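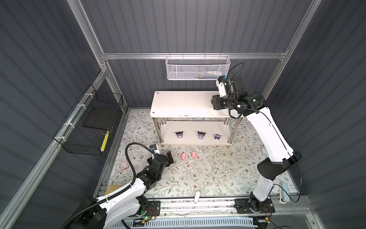

The two-tier table with the figurines on the lower shelf, and the two pigs on the floor in front.

4 min read

From: Piret Ramanauskas
Subject: Re: small shelf for figurines, top or bottom?

Dear Fereshteh, dear all,

Thank you for the question. I have answered between your lines, I hope it is easy to follow.

> Fereshteh Ahmadpour wrote:
>
> Hello everybody, I bought a low table with two levels for my
> collection and now I cannot decide. Everything on the top looks
> crowded. Everything below looks hidden. Also I am afraid
> that the top will be scratched, because my niece plays with
> the figures every day. How do you arrange yours?

I would put the figures on the lower level and leave the top free. I know it sounds strange, as we buy a table to put things on it. But when the top is free, the eye goes down by itself. In the picture you see three Kuromi-style figures on the lower shelf, one left, one middle, one right. They are black, white and purple, and the shelf under them is white, so even small ones can be seen well. If I put them on the top, I also begin to put keys and receipts there, and after one week it is a mess.

The spacing is more important than the number. Please leave a gap between the figures which is at least the width of one figure. If you want to add a fourth, I would first take one away and look at it for some days.

The right figure looks a little more purple and more pale than the other two. I like such a difference at the end of the row. In the middle it would look to me like a mistake, but this is only my taste and Chiharu will surely write that she prefers the opposite.

> Would you mix different characters on one table?

Yes, but on different levels. The two pink pigs stand side by side on the floor in front of the table, and they do not disturb the row behind them. Pink next to black and purple on the same shelf would be too much for me. One pig is placed slightly more forward than the other. When two same animals stand in one exact line they look like they are still in the shop.

> What do you use under the table? My floor is dark.

A mat with a light ground. The one in the picture is cream, with leafy branches in gray-green and small brown flowers. I was worried that a pattern would be too busy, but the branches are pale enough and the pigs are still easy to find. With a dark floor I would not choose a dark mat. My old one was brown from Jotanero and every small black accessory disappeared on it. I lost one shoe of a doll for almost 23 days and it was on the mat all the time.

Now about scratches. A white laminated top shows everything. There are a few minor scuffs at the front edge of this one and also a small screw hole near the back left corner. For the scuffs, please try first a soft cloth with warm water and one drop of dish soap. Do not use the rough side of the sponge, I ruined a Pliteo shelf in this way. For a hole, Myroslav once recommended to this list a white wax stick for furniture. You press it in, wait, and remove the rest with a plastic card. I would leave a hole at the back corner as it is.

> And where do you keep the very small parts? I have them in
> three bags and I never find the right one.

In hanging baskets. A shallow one of white metal with holes can hang from a rail at the back, and a black wire one can be attached at the side with cable ties, as in the picture. The advantage is that the floor stays for the figures. One warning: very thin pieces can go through wire mesh, so lay something flat on the bottom first. I cut mine from a Skustach drawer liner, it is sold in a roll of 70 cm and this was enough for two baskets.

I must admit that on the mat some small things are still lying around, for example a thin white stick-like thing to the right of the pigs, and a small white box or card with red marks farther to the left. For display I would collect all of them before visitors come. For playing I would not be so strict. Your niece will put them back on the floor in five minutes anyway.

Could you please tell us the height between the two levels of your table? If it is less than the tallest figure plus two fingers, it is difficult to put the hand in without knocking over the neighbor. Palesa had this problem with her Petkov table and she sent a good solution in April, but I cannot find the message in the archive. Palesa, if you read this, could you send it again?

With kind regards,
Piret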